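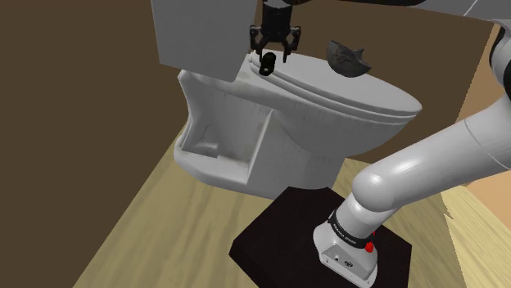
Toilet with the lid closed, on a light wooden floor.

About Dellness

Hi, I'm Hazel Bellamy, and if you've landed on this page you've probably read one of our council write-ups and wondered who on earth writes them. Mostly me! Dellness is a very small news company in Wiltport. We cover the town council, the school trustees and whatever the province decides to drop on both of them, and we send it out by email and put it up on this site, free to read.

I started it in December, five years back, at my kitchen counter. I'd spent most of my working life as a clerk, the last stretch of it preparing agenda packages, so I knew how much was going on in there that never made it out the door. A package could run for hundreds of pages. The bit that would change your street was usually in an appendix (I put a good many of them in the appendix myself, so I should know). When the old Wiltport paper stopped sending a reporter to meetings, I went along and wrote up what I'd heard for my neighbours. Somebody forwarded it, then somebody else did, and by the spring I was getting emails from people I'd never met asking what had happened to the boulevard trees.

What we cover

Budgets, first and last. I love a budget. I know that isn't a normal thing to say but a town budget is the most honest thing a council will ever write down, and I'll happily spend a weekend with one. After that it's zoning, roads, transit, water rates, the library, the rink, and the schools. We follow provincial announcements when they land on Wiltport in some way, say when a grant program changes its rules or a minister gives the town a new job to do and no money to do it with. We don't do federal politics. Plenty of other people have that in hand and I can't add much to it from here.

We also don't endorse candidates, ever. At election time we send everyone running the same 11 questions and print the answers at the same length, spelling mistakes tidied up and nothing else touched. If a candidate doesn't reply we print the blank space. Some people have been cross with us over that blank space. It stays.

Who we are

There are two of us on the payroll, me and Imani Szabo. Imani came on to look after the schools coverage and then quietly took over the website too, which had been held together with string. She's the one at trustee meetings with her shoes off under the chair, typing faster than anyone's talking. She also does our voting records, so if you've ever looked up how your councillor voted on the arena roof, you have her to thank.

Dalibor Charvát edits us both, from home, in the evenings, and he's paid by the piece. He takes out my adverbs. He has a rule that any number in a story has to be traced to the page it came from before he'll let it go, and it's slowed us down on busy nights, and I've stopped arguing.

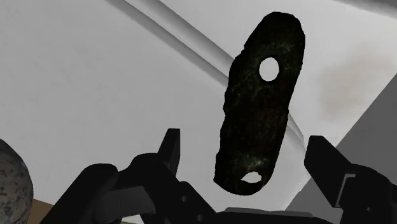

A dark piece with a round hole near its upper end.

How we work

One of us goes to the meeting, in person if we possibly can. I know it's all streamed now, and the stream is a wonderful thing if you've got little kids or a night shift, but you miss the hallway. You miss who talks to who at the break. We write the short version that night, which goes out as a plain email with the votes at the top, and the longer version goes up once we've had time to read the staff reports properly and ring people back.

The long version is called Lei. People ask about the name and it's a dull story, it was the working title on the template and by the time I got round to thinking of a better one the readers were already calling it that. So Lei it is.

For the documents we use Hosamura, an archive Imani built up from the scanned minutes. You can search it from the box at the top of any page on this site. It's a bit clunky with handwriting, and the older bylaws are patchy, but if you want to know when the town last raised parking fees and who voted against, it'll find it for you. Use it at the next public hearing! I've seen people stand up at the microphone with a printout from it and I nearly cheered out loud, which I'm not supposed to do.

When we get something wrong we fix it at the top of the story, with a note saying what it used to say. Last year we ran 39 of those notes. I'd like it to be fewer, obviously, but I'd sooner have them up there in plain view than tucked at the bottom where you'd never scroll.

Who pays for it

Readers, for the most part. A membership is $5 a month, and it buys you exactly the same thing everyone else gets for nothing, plus my thanks. We carry some local ads in the email as well. We don't take money from the town, from any party or from anyone with an application in front of council, and yes, that has meant handing a cheque back to a builder who was very nice about it. Our accounts go up on the site every year and you're welcome to pick through them. Someone always does, and last time they found an addition error, so thank you for that.
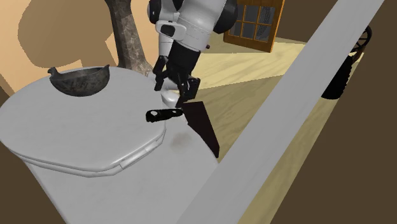
Verna Achterberg wrote to us after the transit vote and said I could put it here: I've lived in Wiltport since before the bypass and I never once went to a council meeting, I thought you had to be invited. I read your piece on the Number 2 bus and I went down and spoke, shaking like a leaf, and the councillor wrote down what I said. I don't agree with you about the parking levy, mind you. I think you went too easy on them.

Fair enough, Verna. The levy is coming back in the fall and I've kept your letter beside my notes on it. We do print disagreement, and Amos Ambrose has had more letters in Lei than anyone, nearly all of them telling me I've misread the reserve fund. Keep them coming, all of you. Sign them with your real name, keep them to the length of a page, and go after the argument as hard as you like.

If you've got a tip, the easiest thing is to reply to any of our emails, as they come straight to me and Imani. If it's something touchy, say so in the first line and I'll phone you instead. School stories go to Imani. If you've been sent a notice from the town and can't make head or tail of it, take a picture and send it over, I used to write those notices and I can usually translate.

Page last updated 1/6/26. Memberships, back issues of Lei and the Hosamura search are all in the menu.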